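Stellham Household Workshop
Bench Tips: Comparing Grippers for Bagging Groceries and Snacks
Last revised December 4, 2019

The following guidance is issued to members who are trying out small two-arm units for light household work. It concerns the choice of gripper fingers, arm controllers and wrist cameras for one common job: placing packaged goods into a paper carry bag. Members who have not yet fitted a gripper should read the mounting sheet first.

Choosing the fingers

Two sets of fingers were compared. The Gokwood set is broad and stiff, and holds a flat lolly bag well once it has closed on the middle of the pack. The Adon set is narrower at the tip and has a little give. It is the better choice for small packs, but it tends to let a heavy bag swing.

Test both sets on the goods you intend to handle. Large flat bags, small packs and a paper handle each ask something different of a finger, and a set that suits one may be poor at the next. Open the fingers fully before bringing them down to the floor. A half-open finger will push a light pack along the surface and the attempt must then be started again.
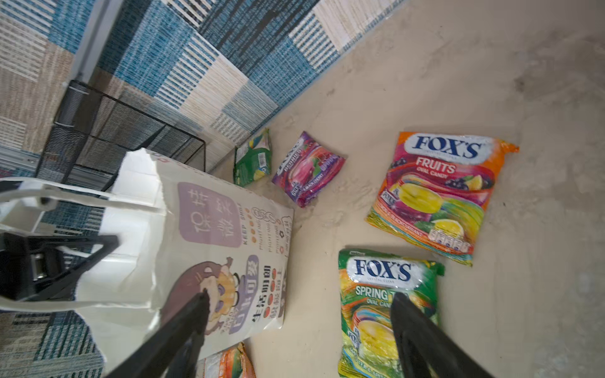
Several members have replied that full opening wastes time on small packs, and that the Adon fingers can be set to open only a little wider than the pack itself. This is accepted for a single pack with clear space on both sides. Where packs lie close together, the full opening remains the recommended setting.

Fingertips should be wiped with a damp cloth and dried at the end of each session. Floor dust reduces grip on glossy wrappers, and a poor result may be blamed on the controller when the fault lies with a dirty pad.

Reaching into the bag

Paper bags crease easily and the rim will fold inward if a finger catches it. Lower the fingers straight down, keep the gap between them narrow until they are below the rim, and open them only as far as the task requires. The handles should be laid to the outside before the first item goes in.

It is good practice to put large packs in first and to tuck small ones in beside them. When comparing grippers, use the same order every time. A bag that already holds several items is a harder test than an empty one, and results from the two should be recorded on separate lines.

The wrist view is the most useful one at this stage. If the contents cannot be seen between the fingers, the camera bracket is set too low.
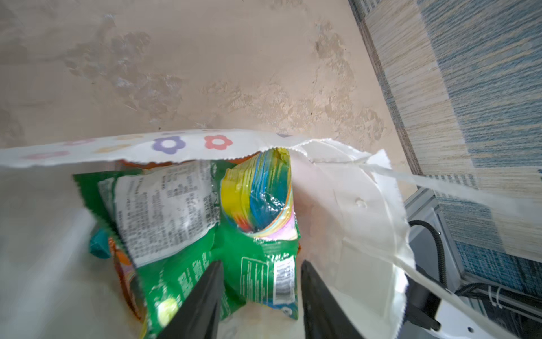 Wrist view, with both fingers inside the bag and a green snack package between them.

Setting up a fair comparison

Change one thing at a time. If the fingers are changed, leave the controller settings alone, and return the goods to their starting places between attempts. A light chalk mark under each pack is sufficient and will brush off a hard floor.

In the April comparison each set of fingers was given 80 attempts under the Muñoz controller. Nine attempts with the Adon set were set aside because the bag had torn -- these should be noted on the sheet and not counted as drops.

The side camera should take in both arms and the full width of the work area. Fix it firmly and do not adjust it once recording has begun. 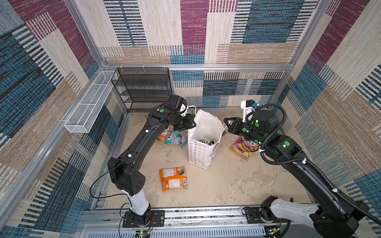
Cables require the same care. Clip them along the forearm and leave a loose loop at each joint, so that the arm can reach its full distance without pulling. Check the loops by moving each arm slowly through its range before any goods are set out.

When two arms share one bag, decide beforehand which arm will steady it and which will load it. Keep to that arrangement for the whole series. Swapping roles partway through makes the sheets very hard to read afterwards -- a point raised at more than one bench meeting.

Completed sheets may be left in the tray beside the Stellham tool cupboard. Please write the finger set and controller name at the top of every page.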